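From: the Hendau Paper and Pen list
To: list members
Date: Friday, June 18, 2021
Subject: Re: [hendau-pens] Marking up old letters before you transcribe them

Hello everyone,

I have been meaning to answer this for most of a week, and every time I sat down to it the dog wanted out or the phone rang. I'll quote the part of the earlier message I'm replying to and then ramble on underneath it, as is my habit.

> We were left a box of family letters, 310 of them, mostly written between
> two sisters. I'd like to type them all up for the cousins before the
> reunion in January. I started with the oldest and have already
> gotten lost. The sisters call everybody by nicknames, they never put a
> year on anything, and half the letters pick up in the middle of a quarrel
> that must have started in a letter we don't have.
>
> Does anyone have a system? I've seen people recommend software, index
> cards, colored flags, you name it. I don't want to spend more time on the
> system than on the letters. Also, is it worth fixing the spelling as I go?
> One sister spells beautifully and the other one does not.

First of all, what a wonderful box to be handed! I know it doesn't feel that way when you're on letter nine and somebody called Puddin' has just sold the cow, but you're going to have a grand time with it. My own pile came from my grandmother's side, 569 letters and postcards, and it took me a good deal longer than from now until January, so please don't hold yourself to my pace or let my pace scare you.

I would not start with the oldest. I know it's the natural thing, and I did it too. The trouble is that with no years on anything you don't really know which is the oldest, and you end up guessing, and then you build on the guess. What worked for me in the end was to start with whichever letters still had their envelopes. A readable postmark gives you a peg in the wall, and once you have even 34 pegs (that's how many I had) the rest begin to hang themselves up on either side. Somebody has a baby in a postmarked letter, so all the letters where she is "expecting" go before it. A lot can be done with babies and weather and the price of eggs.

Keep each letter with its envelope, please, even if the envelope is ugly and torn. I separated a few in my first week because they looked tidier in two stacks, and I am still sorry about it.

Now the marking up. Never mark the originals, not even in pencil. I expect you know that already but I'd feel bad if I didn't say it. Make copies, put the letters back in their box, put the box in another room, and only then get out anything that makes a mark. I copy onto plain cheap paper at the Nyanda branch library, a little enlarged, with a wide margin on the right for my arguing with myself.

My color rules are simple. One color for people, one for places, one for anything that might help with a date. I tried adding a fourth for "things I don't understand" and found that I was coloring the whole page, so I gave that up and put a question mark in the margin. When I've finished a batch I can lay the copies out and look only at the date color, and the order starts to come by itself. The next evening I look only at people, and the nicknames begin to sort out, because Puddin' always turns up in the same sentence as the mill, and Cousin Robert was the only one who worked at the mill... well, I say Robert, I've changed his name for the list, but you see how it goes.
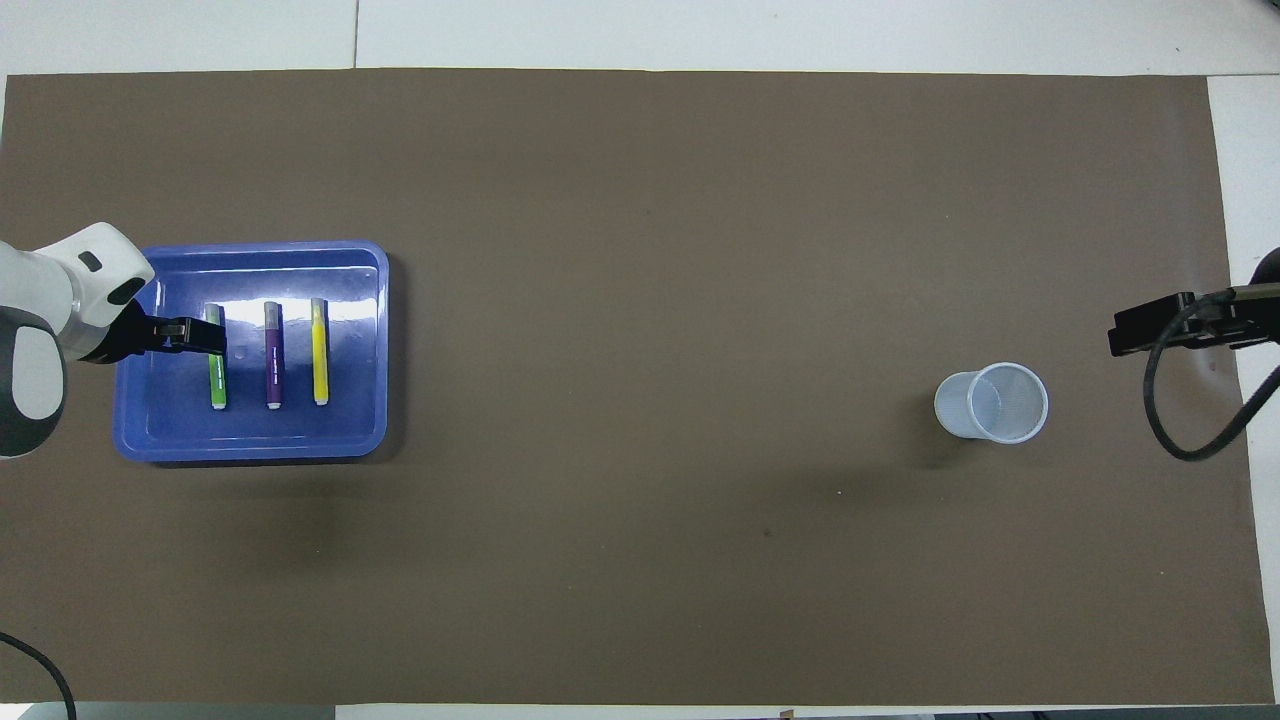
Three highlighters in the blue tray, on brown paper.

A word on the highlighters themselves, since this is a pen list after all and I'd be thrown off if I didn't. I have been using the Pranano ones for the copying work. They're nothing fancy. The yellow is lovely and the orange is a bit heavy, so that if the copy is faint to start with you can lose a word under it. On inkjet copies they will smear if you don't let the page sit overnight. On copies from the library's machine I haven't had a bit of trouble. I did try the Duvness pastels after they got such nice write-ups here in the spring, and they are prettier by far, but under my evening lamp I could not tell the pink from the peach, and for this kind of work that rules them out. Somebody with a better lamp or younger eyes may feel differently and I'd be glad to hear it.

I write the typed version in a plain document, one file per letter, with the guessed date at the front of the file name so they line up in order. If I change my mind about a date I change the name and the file moves itself. I know there is software for all this and I know several of you love it. I got as far as the second page of the instructions for one of them and went and made a pie.

On spelling – leave it alone! I feel strongly about this. My great-aunt wrote "I am standing at the stove wating on him" for thirty years and I can hear her in it. If you fix it she turns into anybody. What I do, where a reader might truly be lost, is put the likely word in square brackets after it, and I do that as seldom as I can stand to. I put a note at the front of the whole collection saying the spelling belongs to the writers, so the cousins won't think it's mine. The same goes for commas, or the lack of them. I did allow myself to start new paragraphs in the very long ones, because the poor woman was saving paper and wrote up the sides, and I said so in the note.

You didn't ask about this, but the quarrels are the part I'd give the most thought to. You'll be typing things that were said in anger by people whose grandchildren are coming to the reunion and bringing potato salad. I made 2 sets. One is complete and lives in my closet, and a copy is promised to the county history room on the understanding that it stays closed for a while. The other is the one I passed around, and it leaves out a handful of letters altogether. I didn't trim inside any letter. It seemed to me that if I started snipping sentences I wouldn't know when to quit, and a letter with holes in it makes people far more curious than a letter they haven't seen. Others on the list have done it the other way, I know, and had no trouble.

As for the quarrel whose beginning is missing, don't spend too long hunting for it. I had one of those, over a sewing machine, and I was convinced there was a lost letter that explained everything. I wrote to three relatives. Then a year later I was typing a Christmas card from a neighbor, a card I had nearly skipped as being of no interest, and there was the whole story of the machine in four lines, with a good deal of relish. So type the dull ones too. I'd even say type a few dull ones early on, when your eye is still learning the handwriting, and keep the good ones for when you can read it without stopping.

Handwriting, yes, that reminds me. Keep a sheet of the odd letters. My grandmother's capital S and capital L were the same creature, and for months I had her visiting a town called Lalem. I drew each one out big on a sheet of paper and taped it to the wall by my chair. You have two writers, so you'll want two sheets, and the beautiful speller is very likely the one with the terrible hand – that has been my experience, anyway.

If you would like to see a page or two of my marked copies, write to me off the list and I'll scan them and send them along. And do tell us how it's going, even if it is only to complain. A good many of us have a box like yours somewhere in the house and could use the push.

The Hendau swap table is still set for the usual Saturday, for those who can make it. I'll be bringing the Duvness pastels, barely used, if anyone would like to give them a good home, and a stack of wide-margin ledger paper I bought too much of.

Warmly, and with apologies for the length,

Your friend at the far end of the county

--
You are receiving this because you subscribed to hendau-pens.
To leave the list, send a blank message with the word unsubscribe in the subject line.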